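Keeping the twins happy: a morning with Jaanus Zariņš

I got to the Plurley building at a quarter to eight, which I thought was early. Jaanus Zariņš had already been through two coffees and one cable tie inspection. He looks after the cloth-handling cell at Skelero, a two-armed tabletop setup that everyone on the floor calls the twins, and he'd agreed to let me trail after him for a morning on the condition that I didn't lean on anything.

"People lean," he told me. "They come in, they look, and the elbow goes down on the rail. Then I get to spend an hour finding out why the left arm thinks the table moved."

Jaanus came to this sideways. He spent 13 years fixing industrial sewing machines at Prandarwood, the upholstery place out past the rail yard, and he still talks about everything in terms of thread tension. When Prandarwood sold off half its machines he figured he'd go find out what was replacing them (his words, and he laughed when he said them). A friend told him Skelero needed somebody who wasn't afraid of small screws. He's been there 17 months.

So what does looking after a pair of arms mean on a regular day? Mostly, he says, it means cables.

"I bet you thought I'd say motors. Everybody thinks motors. The motors are fine! The motors will outlive me. A cable gets bent at the same spot over and over, all day, and one morning the joint drops out for a split second and comes back, and you think you imagined it."

He showed me how he routes a new one, and I have to say I've never seen anybody be so fussy about slack. He moves the arm by hand, power off, all the way out and all the way back, and he watches the loop at the wrist the whole time. Too tight and it tugs at the connector. Too loose and it swings down and catches a finger on the way past. He won't put a tie right on a joint, only on the solid sections between, and he leaves each one loose enough to slide a fingernail under.

"The first set I did, I pulled the ties like I was closing a trash bag," he said. "Looked beautiful. Lasted maybe a week."

The purple ones were his pick, by the way. The old cables were black, and against a black elbow he couldn't spot a kink without a flashlight and his reading glasses. Now he can see the whole run from a standing position, all the way from the wrist to the base. 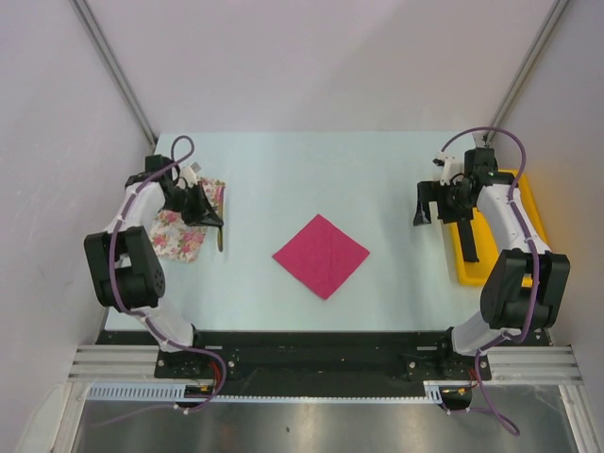

How often does the cell need its zero positions checked? Every Friday before the first run, plus any time somebody has taken an arm off its mounting plate, even if they swear they put it back exactly the same.

He was quite firm about that last bit. Back in February a coworker pulled the right arm to get at a stripped screw, put it back, tightened everything up nice and snug, and went to lunch. The arm was off by so little you'd never have caught it by eye. It spent the afternoon pinching air next to the corner of every cloth it was supposed to pick up.

"And the log says everything's perfect," Jaanus said. "Of course it does. The arm went exactly where it wanted to go. It just had the wrong idea of where it was."

His routine goes like this. Power down, wait for the arms to settle, fold each one into its rest position and seat the pin. Power up, read the numbers off the screen, write them on the sheet. He writes them on paper first and types them in later, a habit left over from Prandarwood. Then he sends both grippers to the same mark in the middle of the table, one after the other, and looks at where the tips land. If they agree, he moves on. If they don't, he starts with the plate screws, and he says nine times out of ten he doesn't have to go any further than that.

I asked about the grippers, since that's the part I couldn't stop looking at. The fingers are the thing that wears fastest, at least with fabric. Thin cotton is easy on them, but it's slippery, so they need a bit of grip at the tip, and the grip is what goes. He wipes them down with alcohol every morning and swaps the tips at 600 runs. The manual from Politis, who made this batch, says 1000.

"Politis tested with cardboard," he said, and shrugged. "It's a good manual. I've got nothing against the manual. But I've watched what happens at 800, and what happens is the cloth slides out when it's halfway up and everybody blames the software."

The software people, he wants me to add, are lovely. They bring him doughnuts. They also used to call him over to the cell several times a day, so he taped up a short list for them to go through first. Is the lint off the fingers? Is the little camera above the gripper wiped, and is its bracket tight? Has anything been left under the arm? Is the red wiring by the base plates seated in its connector? He says the calls dropped right off after that, and the doughnuts, happily, did not.

Lint is the one he gets really worked up about. It comes off everything, it floats, and it goes wherever there's a fan or a screw hole. He vacuums the rail with a soft brush and never, ever uses compressed air, having once blown a wad of fuzz straight into a motor housing and spent the rest of the day with tweezers getting it back out. I got the feeling he'd have told me about the tweezers for another half hour if I'd let him.

What he'd like next is a second full arm on the shelf, built up and calibrated, so he could swap a bad one and do the repair at his bench with the radio on. At the moment he has spare motors, a drawer of tips and over a year's worth of cable ties, but a shoulder problem still means the cell sits idle until he's done.

"I asked for it," he said. "They said put it in writing. So I put it in writing. Now we wait."

Then one of the software folks stuck her head around the door to say the left gripper was feeling sticky, and he asked her, very politely, if she'd been down the list. She went back to check the lint.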